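**January, bench notes, the two-arm cell (a.k.a. Brudus)**

Started just after eight, coffee in hand, meaning to spend an hour on the gripper mount and then get on with something else. It's now gone four, so you can guess how that went.

Where I left it last time: the arm was pressing the buttons fine from straight above but landing short whenever it came in from the side, and always short by the same bit. Bram Van Damme thought it was the calibration. I thought it was the bracket. We were both partly right, which is annoying as neither of us gets to be smug about it.

First job was the bracket. Took the gripper off, cleaned both faces with a dry cloth (a fair bit of black dust in there, no idea where from) and put it back with the screws done up crosswise, a little at a time. One of the four had been done up on a slant, almost certainly by me in a hurry. It went in sweetly on the second go. I've thrown that screw away and used a new one from the Trirer box in the left drawer – please leave the old ones out of that box, they look identical and they aren't!

After that I re-taught the hover points. I'm using the red and green button boxes and the cardboard cube as targets, same as before, on the wheat field mat. Thijs Nijs keeps asking if we can go back to a plain mat and I keep saying no, because the brushwork gives me lovely landmarks ("left of the path, level with the third crow") when I'm jogging by eye, and I like looking at it.
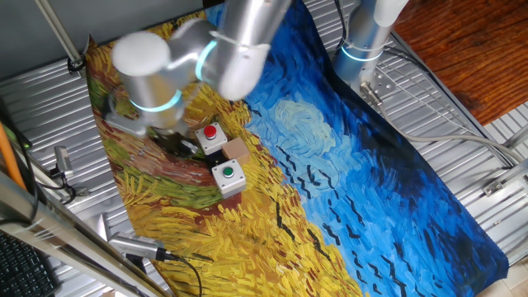

Speed was at 40 per cent for all of this and I'd ask everybody to keep it there until the checks at the bottom have been ticked. The approach height over the boxes is now saved as its own point, separate from the press point, so you can nudge one without dragging the other along with it. I should have done it that way from the start. The old combined points are still in the program folder with "old" on the end of the name, and I'll bin them once we've had a quiet week.

Then cables. The thin white one down the arm had crept round so that it went tight when the wrist turned right over, and a tight cable pulling on the wrist could easily be part of our "short from the side" business. I gave it more slack at the top and ran the wrist to both ends of its travel by hand, slowly, watching the loop. Happy with it now. The black one at the gripper bracket got the same treatment, only less slack, as too much and it'll snag on the button boxes.

Cameras next. I only touched the lower one on the left. Its clamp had worked loose enough that I could turn it with one finger, so every calibration we've done lately has been a bit of a lottery (sorry Bram, there's your half of the argument). Tightened it, wiped the lens, ran the Kernoren calibration twice. The first run complained about glare and I switched off the lamp over the bench. The second went straight through. If you bump that camera with your elbow reaching for the keyboard, and you will, do the calibration again before you trust anything.

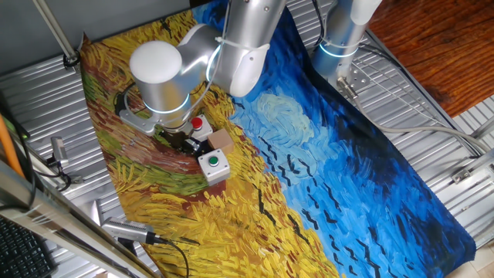 Test runs in the afternoon: 2 sets of presses, one from above and one from the side, red then green, then a pick of the cube. From the side it's landing where it should now. The cube pick is still a touch lopsided – one finger gets there before the other – and I think that's wear in the finger pads. Thijs says he has spare pads somewhere from the Dimitrov order. If he can't find them by the end of the month I'll just cut new ones.

The press counter on this gripper says 1,860. I'm going to call 3,000 the point where we take the pads off and look at them properly, whatever state they seem to be in. Wrote it on the tape on the cabinet door as well.

Second arm: did nothing to it today. It wants its base bolts checked with the torque wrench, and the torque wrench is still on loan downstairs.

Still to do before we turn the speed back up:

- [x] bracket screws, marked with paint pen
- [x] cable slack, both ends of wrist travel
- [x] camera clamp and calibration
- [ ] finger pads (Thijs)
- [ ] base bolts, second arm
- [ ] Bram to run his side-approach script with the new points and tell me if he gets the same as I did

Powered down at ten past four. The new points are backed up on the shared drive, in the folder with this month's name on it.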